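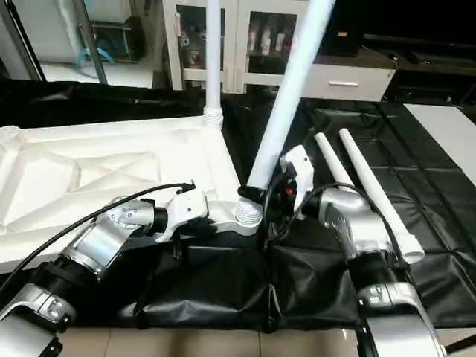 Mỹ Lý
Shelf putter-upper, drawer sorter and writer of the Workshop Tips page

August 28, 2019

I've put together a lot of those white plastic pole-and-panel units over the years. You know the kind — a molded panel with ribs all over it, a threaded socket at each corner, and a bunch of poles that go up from there. They're cheap, they don't mind a damp basement, and you can hose them off in the yard. They can also drive you up the wall if you rush the first ten minutes, so this page is mostly going to be me going on about the first ten minutes.

Cover the table first. I use black cloth and I will argue with anybody who says an old white bedsheet is just as good. White parts on a white sheet vanish! I lost an end cap that way in February and found it when I shook the sheet out over the porch rail (into the hedge, naturally). On black you can see every pole and every little collar, and the cloth stops the panel from skating around while you're pushing on it. A big fabric remnant works great. Let it hang over the edges so it doesn't bunch up under your hands.

Then lay the panel down flat and look at it before you do anything else. One face usually has the ribs and the other is usually smooth, and the instructions will have a tiny gray drawing that could be either one. Look at the sockets. If the threads are facing you, you're good to go. I run a dry toothbrush around the inside of each one to get out the plastic crumbs left from molding. It takes no time at all, and those crumbs are behind nearly every "this pole must be defective" message I get.

Okay, poles. Slide the panel so the corner you're working on is close to you and close to the edge of the table. People like to center everything and then lean across it, and their arms get tired, and that's when things get forced. Keep one hand on the rim right beside the corner and use the other one for the pole. The hand on the rim matters more than you'd think. Without it the whole panel wants to turn along with the pole and you end up chasing it around the table like a dog with a frisbee.

Drop the pole in and let it lean however it likes for a second. Don't try to start the threads while it's leaning. Bring it upright, then turn it backward (yes, backward, to the left) until you feel a small drop, and then go right. That drop is the threads lining up. It's the same trick you'd use on a stubborn jar lid, and my sister-in-law over in Dradport does it with the bulbs in her porch lights. If you've gone a full turn and it's getting stiff already, back it all the way out and start over. Cross-threaded plastic does not forgive you, and once it's chewed up you're stuck with a pole that has a permanent tilt.

Keep it finger tight, too. I mean that for every single corner until all the uprights are in. If you crank the first one down hard, you've got no wiggle left for when the next level goes on, and something always needs wiggle.

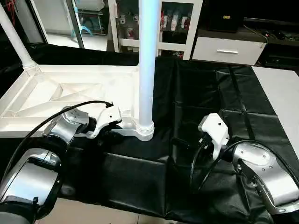
Once the uprights are in and standing more or less straight, walk around to the other side of the table and look at them from there. A pole that looks perfect from the front can be tipping away from you and you'd never know it. Get down so your eyes are level with the collar. If there's a gap on one side of it, you're crooked, and you'd better fix it while it's easy.

Tall poles bring their own little problem, which is ceilings. My workroom has a low one with a light fixture in a stupid spot, and I've whacked it more than once. If yours is low, do the base on the table and move to the floor for the upper half. Take the cloth down with you. It slides on a bare floor, so I put a scrap of rubber shelf liner underneath.

A few things I keep within reach: a hook-and-loop strap or two, a stub of candle, a pencil, and a muffin tin for the caps and feet. The strap goes around the pole down low when my hands are sweaty and I need something to grip. The candle is for squeaky threads, just a light rub, and please don't use cooking oil because it goes sticky and collects dust forever. The pencil is for marking the poles. I put a small letter near the bottom of each one, and a matching letter inside its socket, so if I take the thing apart to move it, everything goes back where it was happy.

Extra poles should lie down, side by side, pointing the same way, off to one side where your elbow won't get them. Don't stand them in the corner of the room. They'll slide down the wall at the exact moment you've got both hands busy, and the noise is unbelievable.

Tighten at the very end and go corner to corner on the diagonal, a quarter turn at a time. I got that from changing tires. Then give the whole thing a gentle shove sideways. A bit of sway in plastic is normal. A click isn't, so if you hear one, find the corner it's coming from and back that pole off and reseat it.

Somebody from Nernlow wrote in asking if you can glue the joints. You can, but I wouldn't. I glued a unit once, years ago, and then we moved, and it would not go through the bathroom door for love or money. I ended up sawing through the poles in the hallway. If yours wobbles so much you're thinking about glue, try a single wrap of plumber's tape on the threads first. One wrap! Three wraps and it won't go in at all.

For cleaning, warm water and dish soap will do it, with that same toothbrush for the ribs (the corners where they meet in triangles are dust magnets). I tried the Clerex spray on mine as well, and it took off the scuff marks fine but left a film I had to rinse twice. Dry the sockets with a twisted paper towel before you put the poles back in.

Next time I want to get into labeling bins, since my cousin Sầm has a system with colored yarn that I've been copying all summer and I still haven't decided what to do about the garage.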